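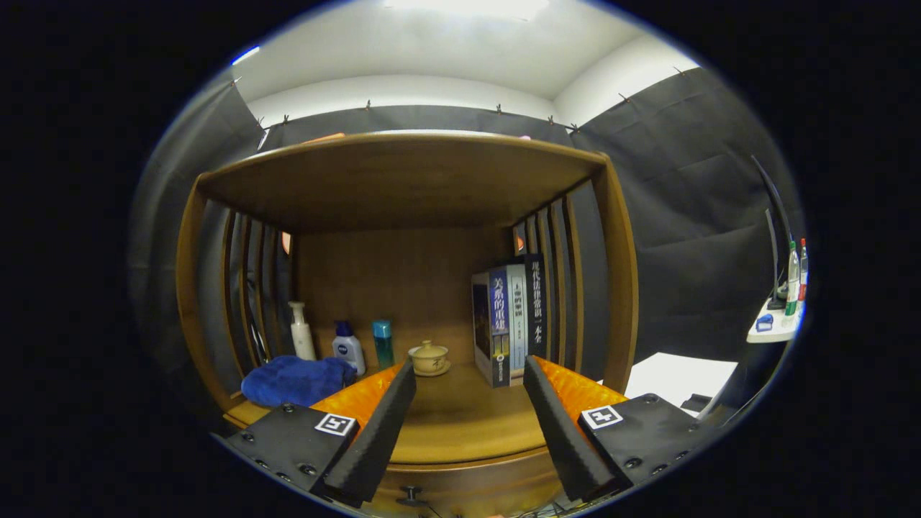 The cubby before I started: bottles, towel, tea bowl and books all sharing one floor.

How I sort out a small open shelf

I've got a soft spot for little shelf units with slatted sides. They let the air through, they look warm and they hold far more than you'd think. The trouble is that an open front hides nothing, so a scrunched-up blue towel is the first thing you see when you walk in. I do mine in the time it takes a pot of tea to brew and go cold.

What you need: a dry cloth, a slightly damp cloth, a tray or a bit of worktop to put things on, and a soft brush for the slats (an old make-up brush is brilliant for this).

1. Take everything out. Yes, everything, even the thing lurking on the top at the back. I put bottles at one end of the tray and paper things at the other so I don't drip hand cream on a book.

2. Brush the slats from the top down, then wipe the floor of the cubby. Go with the grain and keep the damp cloth properly wrung out. Leave it to dry for 40 minutes before anything goes back - I rushed this once and got a lovely ring under a bottle.

3. Check the bottles. Wipe the bases, give the pump a press to see if it's clogged, and be strict about anything you haven't touched since January. Tall ones go at the back left, with the pump nozzle turned inwards so it doesn't catch your sleeve.

4. Fold the towel! Thirds lengthways, then roll it from one end. Rolled, it stands up beside the bottles and takes up hardly any room.

5. Books next. Two books leaning on each other will slide sooner or later, so I push mine right up against the side wall, tallest on the outside. If yours still slip, a Follent bookend is slim enough for a shelf this size (mine is the 140 mm one).

6. Last of all, the tea bowl. Mine keeps its lid on and sits on its saucer in the middle, with a hand's width clear on both sides so I can lift it out without knocking anything.

Any bits left on the tray, like hair ties, go in the drawer underneath. I line mine with a sheet of Dremen drawer paper, and I'll show you how I cut that to fit in another post.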